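Cleaning a mini-fridge: what I'd skip

Filed under Kitchen, updated June 6, 2025

Every list of mini-fridge tips I read before writing this one wanted me to buy something. A charcoal pouch, a special spray, a gel that "lifts" odors. I tried a few of them on the small fridge I keep in the spare room and I can't say any of them did more than dish soap. The Skolden deodorizer block smelled stronger than the fridge did. The Stetix wipes cost 21 cents each and left streaks on the door.

So, the dull version.

Unplug it the night before. Leave the door open with a towel in the bottom. If yours has a small freezer section, let the ice melt by itself and keep knives away from it, whatever your uncle says about being careful.

Take out everything that comes out without force. Shelves, the drip tray, the little bins. Wash them in the sink with warm water and soap. A glass shelf straight from the cold should sit for a while first.

Baking soda in water is fine for the walls. I doubt the open box of baking soda in the door does much in a fridge this small, but it's cheap and I've stopped arguing about it. Apinya Sitthichai wrote in after the last version of this page to say that ground coffee works better. I tried it. My fridge smelled like coffee and old onions.

The door shelves are the worst part. The molded kind don't come off, and syrup gets down into the corners where a sponge won't go. An old toothbrush will. Same for the hinge side, which people forget for years.

Put the fridge up on a table if you can lift it safely. Kneeling on the floor with your head in a cold box is how corners get missed. 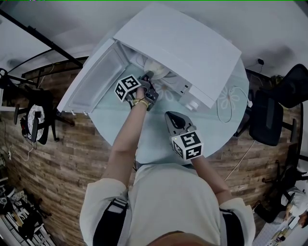

Fan covers are where I get more careful. If your model has one on the back wall inside, wipe it with a cloth you've wrung out hard, and don't spray anything at it. I see advice telling you to pop the cover off and vacuum behind it. Maybe, if the manual says so. Mine doesn't, and those plastic tabs snap – ask me how I know.

Wipe the control knob too, then check that you haven't turned it. I once froze a whole carton of eggs that way.

If the fridge has been on its back or its side, stand it up and check the manual for how long to wait before plugging it in. The answers online run from ten minutes to a full day – I'd go with the maker on that one.

Dry the door seal last, folds included.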